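4.3 Checking the grippers and the cable runs

Do this check after any change to a finger, a motor or a cable sleeve, and at least once every 200 folding cycles. Use a dark T-shirt or similar top from the test bag. Creases are harder to see on black, so keep a lamp on at the operator's side.

Before you start

Both arms must be powered and homed (section 4.1). Keep hands and loose clothing off the table while the arms are live.

1. Lay the table cloth flat and smooth it toward the edges. Small wrinkles do no harm. A fold under the garment will catch a finger.

2. Put the garment on the half of the table nearest you, and spread it out sideways.

3. From the Service menu, choose Hold Test. The arms move in from opposite sides and stop above the cloth.

4. Jog each gripper down until the fingertips are just over the fabric, then press Close. Do the left arm first.

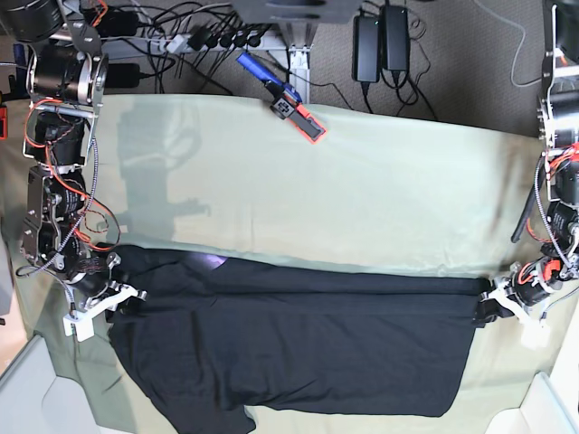

5. Raise the tension one step at a time until the upper edge of the garment is close to straight. Stop at 21 on the tension scale. Going higher stretches the seams and tells you nothing more.

6. Leave the arms in Hold for 18 seconds. If the fabric creeps out of either gripper, press Open, clean the fingertips with a dry brush and repeat from step 4.

7. With the arms still holding, look along each one from motor to motor. The wires should hang in easy curves. A wire pulled tight over a bracket needs more slack - see 4.5.

CAUTION: Do not reach between the arms to free a wire. Press Stop, wait for the arms to settle, and switch off at the power strip.

Note: Power adapters stay on the floor behind the table, clear of the table legs. Do not stack them or cover them. They get warm in use.

If the grip fails twice

Worn fingertips are the usual cause. Printed fingers lose their edge slowly, and the unit at Himstead ran 2,690 cycles on one pair before Duygu Ağca changed them. Fit a new pair, tighten the screws by hand and run the Hold Test again. Write the cycle count in the log, with your initials.

Go on to 4.4 once both arms pass.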